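Research > Canora Papers in Classroom Practice > Comments Before Marks

4. What the pupils did with their comments

We had expected the two schools to differ a good deal, Torvik being large and rather set in its ways and Skusetness small enough that everyone shares a staff room, and so it was a pleasant surprise to find how alike the pupils were once a marked piece of writing landed on the desk. Over the two terms the 15 teachers taking part wrote 1410 comments on the work of 101 pupils. Half the classes had their mark and comment together, as they always had. The others followed the Stullov routine, in which the comment comes back first and the mark is held over until the pupil has written a reply. 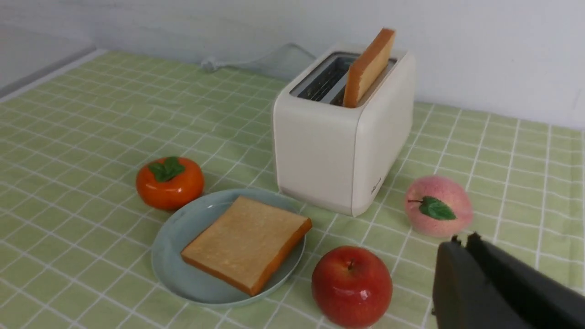
My lot turn straight to the number and then the book goes back in the bag, was how one teacher at Torvik put it in the first round of interviews, adding that she did the same herself at school and could hardly blame them. We heard versions of this many times. Pupils told us, quite cheerfully, that a good mark meant the comment could be skipped and a poor one meant they would sooner not look.

Of all the comments, 672 drew some kind of response from the pupil, by which we mean a written reply, a correction or a redrafted line. Most were in the Stullov classes, as one would hope given that a reply was asked for, but the better replies went well beyond what was asked — several ran to a full page.

Figure 4. White toaster with two slices of toy toast, and a toy peach on the cloth beside it. 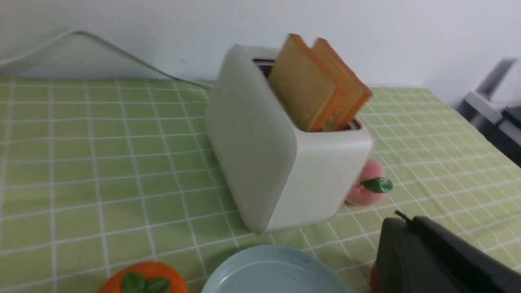 The wording of a comment mattered more than its length. "Add detail" was by far the commonest instruction and among the least used, and we have some sympathy with the pupils here, for it leaves them guessing which detail and where. A child who has written "there was a toaster and some fruit" is better helped by being asked which fruit it was and where it lay, and may then give us a pink peach with one green leaf, tucked in by the toaster's corner. Questions of that sort were answered far more readily than instructions, in both schools and in every year group.

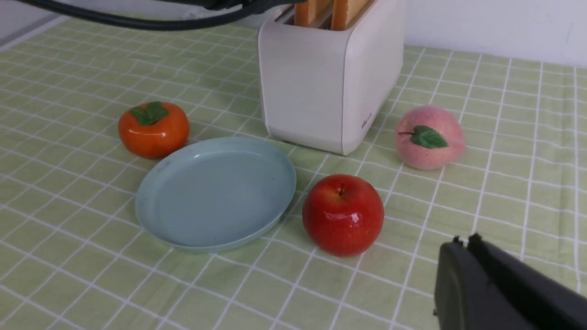 Reading time for this section: 3 minutes

We should be careful about the later weeks. By December the novelty had worn off a little, replies were growing shorter, and a few teachers had quietly begun handing marks back early to the pupils who fretted most. We have kept those classes in the analysis, since that sort of kindness is part of how any routine lives in a real school, and we come back to it in Section 5.

Contact the editors | © Canora | Back to top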